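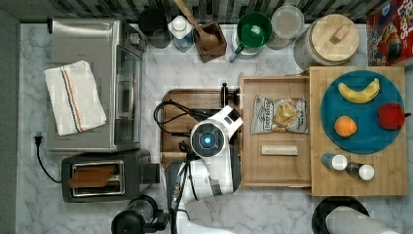
A reader in the Plalden building wants to know whether anyone really keeps the toaster out all day, or whether it gets pulled out when company is coming. It stays out. It has stayed out since January, when we gave up on the cabinet over the fridge.

Plalden Kitchens: The Breakfast Counter
Posted 8/1/22

Part of a gallery of kitchens in the Plalden apartments. The kitchens all have the same plan, and everybody has found a different way to use it. Our counter is the long one with the tile behind it. The building was redone by Naylor, and the counter and tile came with the apartment. All we added was what sits on top.

We eat breakfast at home most days and lunch about half the time, so the counter is set up for that. Dinner things are kept on the stove side, in the drawers. The page for the stove side will go up when the hood is fixed.

Captions

Breakfast counter, Plalden, unit 32. White marble with gray veining, small gray and black tiles behind. The toaster oven and the pop-up toaster share the left end, with bread in the toaster. Fruit is at the other end on the teal plate: a banana, an orange and an apple.

The towel on top of the toaster oven is the one with the stripe. It comes off before the oven goes on. We tried a hook inside the cabinet door for it, and the hook fell off twice.

The wooden spoon has its own box at the back. The rest of the spoons are in a drawer. This one gets used for oatmeal and is washed by hand, so it never made it back to the drawer with the others.

The big glass jar with the light wooden lid has been moved more than anything else. It started next to the sink, where the lid got splashed, and went to the back of the counter after that. The block on the lid makes it easy to lift with one hand.

Chips go in the wooden tray. Before the tray they went on top of the fridge and got forgotten there. Kettle-style goes fastest in this house, and a bag left in the tray is gone by the weekend.

Notes on the setup

The bamboo board under the plate belongs on that side and the dark one belongs in the middle. Bread and sandwiches are cut on the dark board. Onions are not cut on either one. There is a plastic board for onions and garlic, and it hangs by the sink.

Marble stains. We knew this going in and still have a ring from a cup of coffee in the first month. Lemon juice and vinegar are worse. Fruit that has been cut goes on a plate or a board and does not touch the stone. For everyday cleaning we use dish soap and warm water and dry it with a cloth. We bought a stone cleaner at Jostach, used it once, and did not see a difference.

Crumbs are the main job. The toaster tray gets emptied on trash night. The strip of counter between the two appliances collects whatever misses the tray, and the only way to get at it is to slide the small toaster out, wipe, and slide it back.

Outlets were the reason the appliances ended up on the left. We would have liked them closer to the table, but the outlet there is taken by the Brumik water filter, and we did not want to run an extension cord across the back.

Cereal stays out in its box. We had plastic cereal containers for almost 10 weeks. They took more room than the boxes did, and the kids could not tell which was which from across the room, so the containers went to the basement storage unit.

Questions left on the last page

Is the tray part of a drawer set? No idea. It came from the swap table in the lobby and we have never seen another one.

Do the apples and bananas go bad faster on one plate? The bananas do. We buy fewer bananas at a time now.

What did the tile cost? It was here when we moved in. The Naylor office has a sheet listing the finishes, and they will give you a copy if you ask for item 2404.

Next in this gallery: pantry shelves, unit 55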